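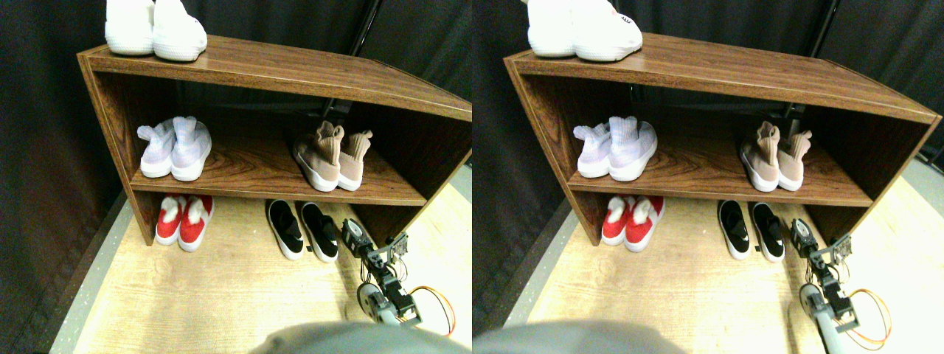 Minutes taken by Dimas Mangundap, recording secretary

Home & Shop Automation Working Group
Meeting of Oct 11, 2020

Chair: Antonina Semeniuk
Also there: reps from Werus, Monden and Ferreira. Turnside sent comments by email, read out under item 3.
Started late, sound problems on the line.

1. Last minutes
Approved. One fix: the Monden figure in item 4 should say 231, not 213. Typing error, mine.

2. Shoe rack task – where it stands
Semeniuk went over the task. Shoes on the floor under the rack go up on the shelf, in pairs, toes in, heels out. Current layout is five pairs: white sneakers on top, two sock-style pairs on the middle shelf, red slip-ons and black slip-ons on the floor. Black pair is the one we start with, it's closest to the arm. Open stretch on the middle shelf between the lavender-white pair and the beige-pink pair is the target spot.

Numbers since last meeting: 231 tries at a single shoe, 40 ended with the shoe on the shelf and standing. Both shoes of a pair placed, side by side, toes in – much lower, Semeniuk wants to recheck the log before it goes in the minutes.

Werus asked what counts as a failure. Discussion went on a while. Agreed for now: shoe on its side = fail, shoe crooked but standing = pass with a note. Monden doesn't like it, says any customer would call crooked a fail. Left open.

Main trouble spots as reported:
– grip on the back edge of a slip-on. Opening faces up so there is something to grab, but the shoe swings once lifted
– clearance between floor and underside of shelf. Arm has to pull the shoe out toward itself before going up, adds a lot of time
– front rail under the shelf, toe catches on it
– fluffy trim on the red pair. Gripper closes on the fluff and thinks it has the shoe. Ferreira asked to drop the red pair from the test set. Semeniuk said no, people own shoes like that.
– tall knit collars fold over when pinched. OK for picking up, bad for setting down

Question from Ferreira, can it tell left from right. Not reliably. Black pair is the worst. Works better on the whites but those are up top and not part of the task yet.

3. Is any of this ready for a home
Long item, short version.

Turnside (by email): no. A kid clears the same rack in under a minute. Their view is the group should stop using the word "chore" in anything public until a machine does one start to finish with no one standing by.

Werus: agrees for homes, disagrees for shops. A shoe store back room has one kind of shelf, same light all day, staff nearby. Slow is fine overnight. They have a store willing to try 300 pairs but all boxed, which Monden pointed out is a diferent problem and an easier one.

Monden: boxes, bins, trays OK today. Anything soft, no. Laundry is further off then shoes.

Semeniuk: doesn't want a yes or no from this group. Wants a table, one row per chore, with who tried it, how many tries, how many needed a hand. Put shoe rack, wiping a counter, loading a cart and restocking a peg hook on it first. General support. Turnside to be asked if they will fill in their own rows.

Cost came up. Ferreira said a store would pay for it by the shelf and not by the hour. No figures given, moved on.

4. Changes to the test
a) Go to 200 tries per layout before changing anything. Too much fiddling between runs, results can't be compared.
b) Start shoes at random angles, not straight. Agreed, though Werus warned the numbers will drop.
c) Second rack, different height. Put off to November.
d) Lighting. The dark curtains stay up for now. Monden wants some runs with them open and a messy background. Semeniuk OK with that once a) is done.
e) Time limit per shoe. No agreement. Back on the next agenda.

5. Actions
Semeniuk – recheck pair log, send pair number to all
Mangundap – blank table for chores, circulate. Write to Turnside
Werus – details of the store trial in writing incl. who is liable if stock gets damaged
Monden – draft wording for "crooked", half a page max
Ferreira – bring two or three other slip-ons with a stiffer heel

6. Other
Werus asked if guests can sit in. Yes, tell the chair first.
Minutes from the summer call still missing from the shared folder, Mangundap to look.

Next meeting November, date by email. Ferreira rep left during item 5, action confirmed with them after.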